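Hábitos de compra y desecho de envases domésticos en el barrio de Tekville
Informe final de proyecto – Asignatura de Gestión de Residuos Urbanos

1. Planteamiento

El trabajo parte de una pregunta que surgió en clase: por qué en Tekville se recoge tan poco plástico en el contenedor de envases si la mayoría de los vecinos dice que separa la basura. El barrio tiene 2,000 viviendas, casi todas en bloques de cuatro o cinco plantas, y un solo punto limpio, el de la calle Drolimham, que abre por las tardes y cierra los lunes.

Nuestro grupo quiso saber qué ocurre dentro de casa, antes de que la bolsa llegue a la calle. Dejamos fuera el vidrio y los restos orgánicos, que ya trató otro grupo el curso pasado, y nos quedamos con los envases de plástico y el cartón que los acompaña.

2. Método

Repartimos un cuestionario en papel en los portales y en el mercado. Se entregaron 800 hojas. Las preguntas se redactaron en dos versiones, una corta para personas mayores y otra más detallada. La tutora del proyecto, Busisiwe Mtshali, revisó ambas y nos pidió quitar las preguntas sobre ingresos, porque en la prueba previa mucha gente dejaba de contestar al llegar a ellas.

Además del cuestionario hicimos ocho entrevistas en domicilios. Duraban media hora y se grababa solo el audio. En cada visita pedíamos a la persona que nos dijera qué hacía con cada envase vacío y en qué momento lo sacaba de casa. Las entrevistas se hicieron en septiembre, y dos de ellas hubo que repetirlas por problemas con la grabadora.

Las respuestas se pasaron a una hoja de cálculo común. Para agrupar los envases usamos la clasificación de la guía municipal Geagea, con una modificación: separamos los tapones de las botellas, que en la guía aparecen como una sola pieza.

3. Resultados

3.1. Envases con más de un material

La mayor confusión aparece cuando el producto viene en dos envases a la vez. En las entrevistas casi todos sabían dónde va una botella y dónde va una caja, pero no hacían lo mismo cuando una iba dentro de la otra.
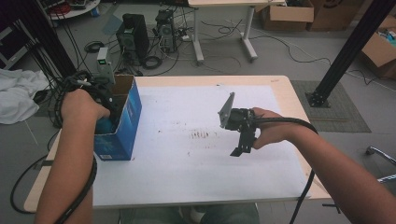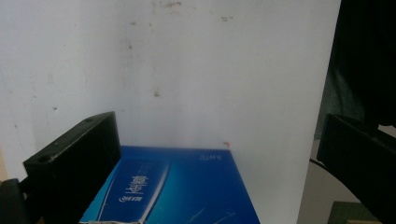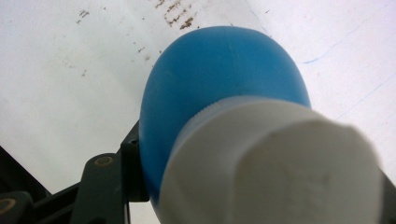

El embalaje doble fue el tema que más comentarios libres generó en el cuestionario. Varias personas escribieron que tiran el conjunto entero al contenedor de plástico por comodidad, otras que lo dejan en la bolsa de resto. Un envase pequeño como el de la última fotografía, con el cuerpo azul y el tapón de rosca blanco, plantea además la duda del tapón: unos lo dejan puesto, otros lo guardan aparte para campañas de recogida y otros lo tiran con lo demás. En la versión larga del cuestionario esta fue la pregunta con más respuestas marcadas como "no estoy seguro".

Con las cajas de cartón la duda es menor. El problema que mencionan los vecinos es el espacio. Quien tiene terraza las pliega y las acumula, y quien vive en un piso interior las baja el mismo día, a menudo sin plegar – esto coincide con lo que nos contaron en la empresa de recogida Clesodura, donde se quejan de contenedores llenos de aire.

3.2. Frecuencia

Los envases se bajan sobre todo por la noche, junto con la basura orgánica. En los hogares con niños se baja casi a diario. Las personas que viven solas esperan a llenar la bolsa, y algunas reconocieron que si el contenedor amarillo está lleno lo dejan todo en el gris.

3.3. Información recibida

Pocos entrevistados recordaban el folleto municipal. Los que lo recordaban lo asociaban con el cambio de horario del punto limpio y no con la separación. Una señora lo conservaba en la nevera, pero era la edición anterior, en la que los tetrabriks figuraban en la columna del papel.

4. Limitaciones

El cuestionario era voluntario y es probable que contestara más gente interesada en el tema. Tampoco pesamos las bolsas. Lo habíamos previsto, pero el permiso para usar la báscula de Clesodura llegó cuando el plazo de trabajo de campo ya había terminado.

5. Propuestas

Proponemos que el folleto incluya un apartado propio para los productos con caja y botella, con dibujos y sin texto largo. También que los contenedores de cartón lleven una ranura más estrecha, que obligue a plegar. La ampliación del horario de Drolimham la pidieron muchos vecinos, aunque no hemos podido estudiar su coste.

Los cuestionarios originales y las transcripciones están en la carpeta del departamento, ordenados por calles.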